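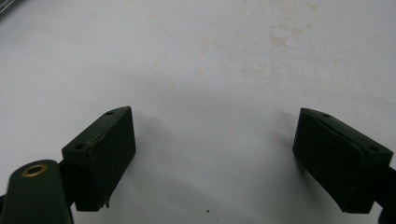

Fig. 1. White work surface, Unit 4

Muratholm Evening Courses
Tea and Coffee Service for Small Guest Houses
Unit 4: Tea bags on the counter
Handout revised Aug 30, 2022

In Unit 3 we spoke about water and kettles. Now we come to the tea itself, and to the way it stands in front of the guest. In most small guest houses the tea is in bags, and the bags are in some kind of box which the guest opens or reaches into. Please read this handout before the practical lesson and bring it with you.

4.1 The surface

We work on white. A white surface shows tea dust, drops and old rings very early, and this is what we want during training. At home or in your own breakfast room you may of course have wood or stone. Then you must look from the side, with the light coming toward you, to find the same marks.

Wipe the surface with a damp cloth, then with a dry one. Wait until you cannot feel any moisture with the back of your hand. Filter paper takes water very quickly, and a bag that has been lying in one drop will stain its neighbors. Gray smudges which do not go away with water are usually scratches that hold dirt. Try a little baking soda on the cloth, do not use a metal sponge.

Do not put the tea next to the kettle. The steam rises and moves to the side, more than people expect. An arm's length between the two is a good distance.

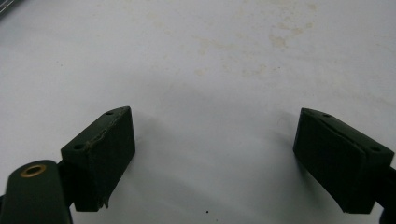
Svyatoslav Boiko asked in the April group whether a tablecloth would not be nicer for the guests, and said that a bare surface reminded him of a hospital. I understand this opinion. A cloth is warmer for the eye, but it keeps the drops, and it must be changed every morning. If you want one, take a small runner and leave the place under the box free.

4.2 The box

There are three common types in use.

Carton. The bags stay in the package they were sold in. It is cheap and the guest can read the name of the tea. It becomes ugly after a few days, when the corners are soft.

Wooden chest with compartments. Good for bags in envelopes. For bags without envelopes I do not recommend it, as wood keeps the smell of the last tea. A chest which had peppermint in it will smell of peppermint for a long time.

Clear open box. The guest sees the tea without touching anything, and you see from the door when it is time to refill. It needs to be cleaned more often than the other two, because fingerprints are visible on the walls. Acrylic must be washed by hand with lukewarm water and a soft cloth. Alcohol can make it cloudy, or give it small cracks.
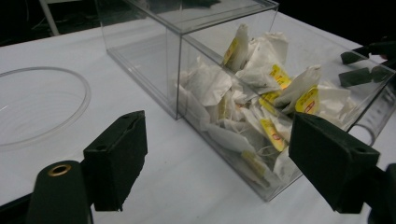 Fig. 2. Tea bags with yellow tags in a clear acrylic box

4.3 Filling

Bags with string and tag can be filled in two ways, standing in a row or loose. The row looks better in the morning. After the first guests it does not look so good any more, and somebody has to put it right. The loose heap is quicker, and it is the one we practice first.

Step 1. Wash your hands and dry them well.
Step 2. Take out the old bags. Never pour new tea on top of old tea, or the oldest bags will remain at the bottom for months.
Step 3. Shake the tea dust out of the box and wipe the inside.
Step 4. Put in the new bags a handful at a time. Do not press. Half full is enough for a tall box; the guest's hand also needs room.
Step 5. Loosen the strings. If you lift one tag and four bags come with it, take them out and separate them.
Step 6. Turn some tags to the front, so that the name can be read.

For ordering: one carton of 100 bags is the smallest size our supplier Rathnayake delivers. In a house with few rooms this is better than the large carton of 300, even when the price per bag is higher. Tea without an envelope loses its smell in an open box. Put out what you need for two or three days and keep the rest closed — in a tin, away from spices and soap.

4.4 Small vessels beside the box

The guest must have a place for the used bag. If there is none, the bag will be laid on the table, on a saucer or, I have seen this also, back into the box. A small clear cup or a shallow dish is sufficient. Plastic ones are very light and fall over easily, so do not place them at the edge of the table where sleeves pass by.

Keep it on the left of the box if your cups are on the right. A guest should not have to carry a dripping bag over the fresh ones.

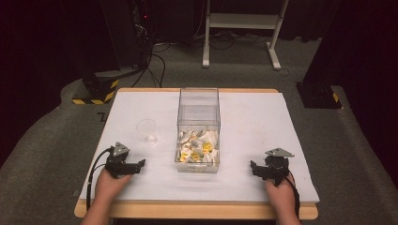
4.5 Exercise for the practical lesson

Work in pairs. One person fills the box by the steps in 4.3, the other person comes as a guest and takes one bag with one hand only, holding a cup in the other. Write down what went wrong: tangled strings, a box that slides, tags you could not read. Change places and repeat.

Then set the same table for left-handed guests and compare.

Words for this unit

tag — the small paper at the end of the string
envelope — the single paper or foil cover around one bag
tea dust — fine pieces that fall through the filter paper
runner — a long narrow cloth

Reading for next time: Junia course book, page 77, the part on sugar and milk.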